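Trestumholm Allotment Association
Minutes, general meeting, 30/06/2020
Chair: Igor Hájek. Notes typed up same night, sorry for spelling.

Started late, waiting on the key. Last minutes read, one fix (plot 4 is not vacant, it's just weedy). Approved.
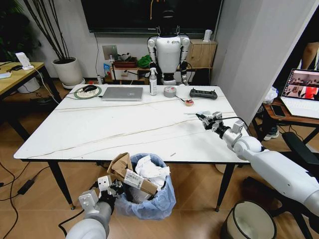
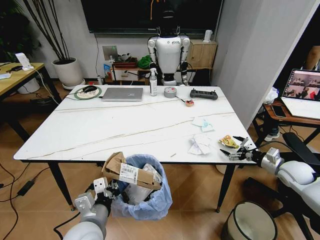
White table, all four.

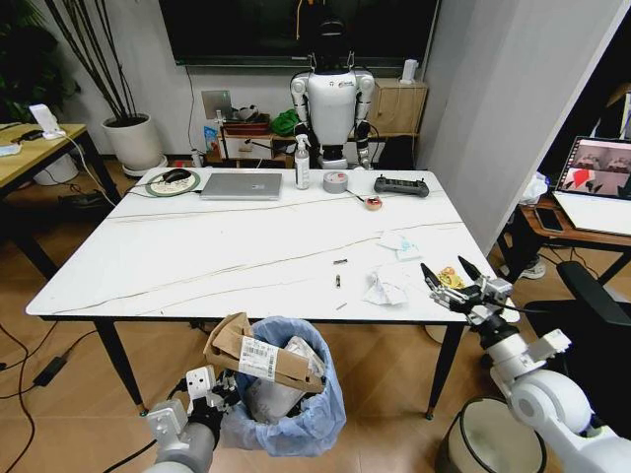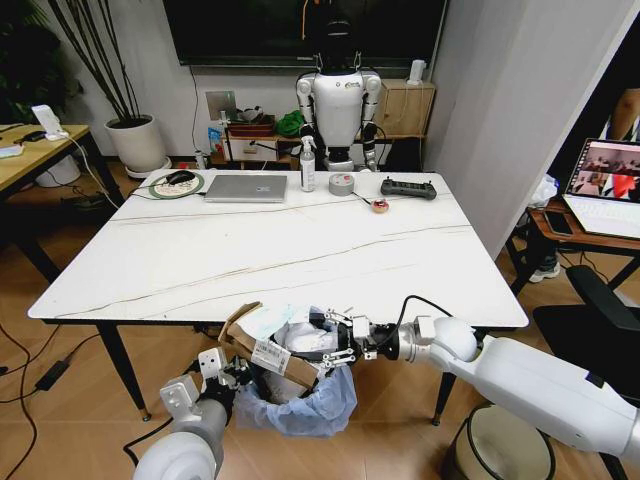
1. Water
Bill came in at 789. Higher than last year, everybody groaned. Igor thinks the leak is at the standpipe by the compost bays, others say the hose on the east path gets left running over night. Long back and forth. Agreed: meter to be read every evening for one week in July, gate locked, nobody watering. If the dial moves it's a leak. If not we talk about hoses.
Sprinklers still not allowed. Asked again, same answer.

2. Fence, north side
Two quotes. Vidmont want to replace the whole run, posts and all. Aryee will patch 3 panels and reset the corner post for 182, can start in July. Question from the floor, does the Aryee price include hauling away the old panels. Igor didn't know, will call. Vote: Aryee, if hauling is included. If it isn't, comes back to next meeting.
Deer got in again thru the gap, beans gone on the end plots. Chicken wire there for now, please dont move it.

3. Seed potatoes
Ullia order was short again. Half the bags were the wrong kind, reds instead of yellows. Refund asked for, no reply yet. Some people planted the reds anyway and are happy. Suggestion to switch supplier for next spring, no decision, bring catalogs.

4. Compost
Bay two is full and hot, leave it alone. Bay one open for use. No more citrus, no more diseased tomato plants, and no bread (rats). Sign to be repainted, the old one can't be read past the first line. Wood chip delivery was dumped across the path, needs moving before the mower can get by. Bring a fork if coming this weekend.

5. Plot rules
Complaint re shed on the lower row, taller than allowed. Owner says it was measured from the slab, not the ground. Rule doesnt say which. Igor to draft a new wording, "from ground level at the lowest corner" or simliar.
Waiting list: first two names to be offered the half plots by the gate. Rent due on taking the key, not before.

6. Any other business
Wheelbarrow with the green handles missing. Please return it.
Bees: request for one hive on the back strip. Need to ask neighbors first. Held over.
Shears want sharpening, Igor will take them.

Next meeting in July, day to be posted on the gate.
Closed 8:50.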